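Snack box appeal back at Vendurcombe hall, packing under way

Posted in Village News, February

The snack boxes are back. Packing started at the hall in Vendurcombe this month and the first lot should be going out before the schools break up. Last year's total was 496 boxes. Target this time is 549, and if the crisps hold out it might well be beaten.

For anyone new to the village, the boxes go to people on the Pramanik estate and out along the Wesix road who can't easily get to the shops in the winter months. Mostly older residents, a fair few families as well. You don't have to be on any list or fill in a form. Put a note through the hall door with the address on it, or ask at the post office counter, and a box gets added.

The idea is very simple. A cardboard box, a mixed lot of snacks, lid down, off it goes. No tins this year — too heavy for the people carrying them up the stairs at Pramanik, and two boxes went through at the bottom last time. Crisps, wrapped sweets, biscuits, small packets of anything salty or sweet. The imported snacks went down very well last year and there have been requests for more, so a good part of the money has gone on those. The shop at Dondance let us have them at trade price and threw in extra bags of crisps, for which many thanks.

Total spent so far is £2423, which covers the snacks and the tape. The boxes themselves cost nothing, they were saved up by shops and households since the autumn. Some have been used before and look it. Please don't be put off if yours arrives a bit tatty round the rim, the food inside is all sealed.
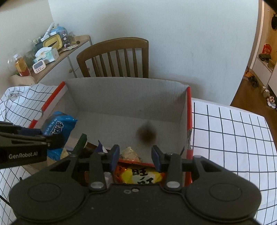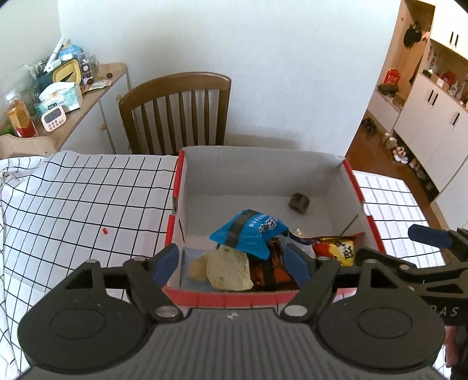 Snacks in the box on the table

Packing runs mornings from half past nine until noon, and again from two until the light goes. Come to either or both. The side door is the one to use as the front is sticking again. Tea is on from ten. Bring your own mug if you can, the hall ones are down to a handful and most of those have no handles.

A few points for packers, as the same questions keep coming up.

Crisps go in last or they get crushed. If a bag has to go in early then stand it on end against the side, don't lay it flat under everything else.

Loose wrapped sweets tend to vanish into the corners. Drop them in first or tuck them between the bigger packets, and give each box a quick look before closing.

Mix the packets. Last year one household got nothing but prawn crackers, and another had so many peanut bars they brought half of them back to us. Sweet and salty in every box please, and something for a child if the slip says there are children.

Leave the labels alone. If a packet is in a language you can't read there is a sheet pinned up by the kitchen hatch with the names in English and what's in them, including nuts, milk and wheat. Anything not on the sheet goes on the windowsill untill it has been looked up. It does not go in a box. This is the one thing we will be strict about. A slip saying "no nuts" means that box is packed on its own and gets a green sticker on the lid.

Tape along the middle and once across each end. Not more than that. Several people told us they had to take a bread knife to theirs.

Deliveries go out by car in the late afternoon, three routes. Pramanik is the longest and could do with another driver, especially for the top floors. The Wesix road route is covered for now but only just. If you can manage even one run, leave your name and number in the book by the side door. Petrol can be paid back, keep your receipt.

If nobody answers at an address, the box comes back to the hall and is tried again the next afternoon. Boxes are not left on doorsteps — the foxes had four of them last year, and made a right mess of the stairwell too.

Still wanted: small sweets, plain biscuits, anything without nuts, and more flat cardboard boxes of a middling size. Shoe boxes are too small and removal boxes too big. One that two loaves would sit in side by side is near enough perfect. Check dates before bringing anything in. We had a carrier bag handed over last week where every single packet had gone out of date before Christmas, and somebody had to sort it and bin it.

Not wanted: anything home made, anything opened, chocolate that has been sat in a warm car, drinks of any sort. We know the home made cakes are kindly meant. They can't go in the boxes but will be eaten with great pleasure by the packers.

Money is welcome too. The tin is on the post office counter and there is another at the Dondance shop by the till. So far the two tins and the quiz night have brought in just over what has been spent, so there is a little in hand. Another £1000 would see us right through to the spring and let us do a second round of boxes at Easter, which we have talked about for years and never managed. There will be a raffle, date to be confirmed. Prizes for that can be left at the hall during packing hours, marked RAFFLE in large letters so they don't get packed by mistake. A bottle of bath salts went out to a gentleman on Wesix road last year and he was very good about it.

A word on parking. The hall car park is shared with the playgroup in the mornings and they need the spaces nearest the gate. Please use the far end by the hedge, or the lane if it's dry. The lane is a bog at the moment so best keep off it.

Children are welcome in the afternoons with an adult. They are good at the stickers. They are less good at not eating the stock, so a plate of snacks has been put aside for them near the hatch.

Anyone who had a box last year and has something to say about it, good or bad, can write it on a slip and put it through the door. We got some useful ones. More crisps, fewer mints, larger writing on the address labels, all taken on board. One asked for a pork pie. Sorry, no.

Next update when the first routes have been done. Hall is closed for the floor on the last two days of the month so no packing then, and nothing to be dropped off either please, as there will be noone there to take it in.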